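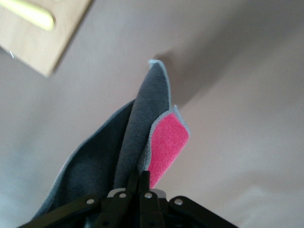 How do you fold microfibre cloths so they stay folded in the drawer?

Fold them in half and then in thirds, press the air out with your palm, and stand them on edge in something shallow so each one is held up by its neighbours.

That was the short version I gave when it came up on the list, and I can see from the replies that it was too short! So, a longer go at it, with the earlier message left in so newcomers can follow along.

> I bought a big bag of microfibre cloths from the Solberg catalogue in June
> and they are driving me round the bend. I fold them nicely, put them in
> the drawer, and by the next morning they have puffed up into a heap.
> My tea towels never do this. Is it the fabric, or is it me?
> Also, does it matter if I wash them with everything else?

It's the fabric, I promise. A tea towel takes a crease and keeps it, but the plush sort of microfibre is springy and wants to open out again. I used to lay mine flat in a pile, and every time I pulled one from the middle the whole lot came with it. Standing them up cured that.

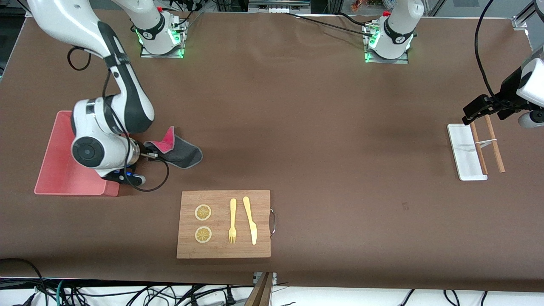

The other thing that helped was clearing a proper space to fold on. I used to do it on my knee in front of the telly (I know, I know) and the corners never met. On a table you can smooth the cloth out, line up the edges, and give it a good firm press before the second fold. Go slowly with the first few -- after that your hands seem to remember.

As for washing, I keep mine well away from the towels, as they pick up every bit of lint going. Warm water, a small amount of detergent, and no fabric softener at all. I hang them on the airer, but a cool dryer is fine if you're in a hurry.

I also sort by colour before I fold. Grey is for the kitchen at our place and pink is for the bathroom, and that way I'm not standing there wondering where a cloth has been. My sister in Tolthorpe writes on the tags with a laundry marker, and that works well too if all of yours are the same colour.

Do let us know how you get on, and if the drawer is very deep, tell me the measurements and I'll have a think about dividers.

Warmly, from a tidy drawer (for this week, anyway)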